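To: Zirdale Quilt and Patchwork List
Subject: Re: [zirdale-quilts] First quilt, total beginner, where do I start with colours?

On an evening in February a new member wrote:

> Hello all, I joined last month and have been reading along quietly.
> I'd like to make a lap quilt for my sister and I've got as far as
> buying a cutting mat. Every time I go to choose fabric I freeze.
> I've got a bag of bits from my gran in every colour going and none
> of it seems to match. Do I need to start again with one of those
> ready-cut packs? Also is it mad to do it by hand?

Welcome! And no, it isn't mad to do it by hand. I did my first three by hand and I still piece that way on trains and in waiting rooms. A lap quilt is a lovely size for it, big enough to be useful and small enough to see the end of.

Please don't put your gran's bag away. I went through exactly this with my own scrap box, and the quilt I made out of it is still the one everybody reaches for when they sit down. What got me going was the old Mondal pattern leaflet (the one with the staggered bricks on the front), which uses 5 fabrics and a plain one between them. I've made it four times now and would happily start a fifth tomorrow.

I've put down what works for me, in the order I do it. Others will disagree and I hope they'll say so, because half of what I know came from arguments on this list.

1. Tip the whole bag out on the bed

Do it in the morning if you can, near a window. Make piles by how light or dark things are and ignore the colour for now. If you can't tell, squint, or take a photo on your phone and turn it grey. You'll probably have far too many mediums. We all do!

2. Find one fabric to boss the others about

Pick something with several colours in it that you already like, and pull everything else from that. It needn't be quilting cotton and it needn't even go in the quilt. I've used a curtain, a mug and the cover of a seed catalogue. Stripes are brilliant for this, as somebody has already done the hard work of putting the colours side by side for you. Peach, pale green, light blue and creamy yellow sound like a pudding when you write them down, but with white in between they get along beautifully — and the white is what does it.
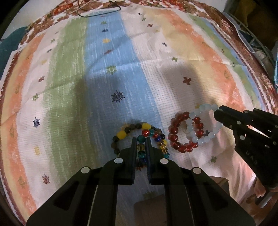 3. Cut less than you think you need

Cut enough for one block, sew it, pin it to something upright and leave it there for a couple of days. Walk past it. If one piece keeps annoying you, it will annoy you in the finished quilt as well. Swap it now.

4. Thread

I use Prisier in a middling grey for nearly everything, light or dark. It doesn't show. Keep your lengths short, from fingertip to elbow, and you'll have far fewer knots.

5. Wadding

Go for cotton, or mostly cotton, and a thin one for hand quilting. Thick wadding looks so cosy in the shop but it's hard work on the fingers. Wash any bright reds on their own first, whatever the label says. I have a pink quilt that was meant to be white.

If you'd like the Mondal leaflet, I can lend you my copy. It has tea on page two but you can still read the measurements. The Musa shop also had some half-price plain whites in the back room when I was last there, sold by the half metre.

Do tell us what your sister likes, and send a picture of the piles on the bed. I love that stage more than almost any other.

> PS is there a rule about how close the quilting lines should be?

It depends on the wadding, so look on the packet. Mine are usually a hand's width apart and nothing has shifted yet.

Happy stitching,
a very keen hand piecer at the far end of Zirdale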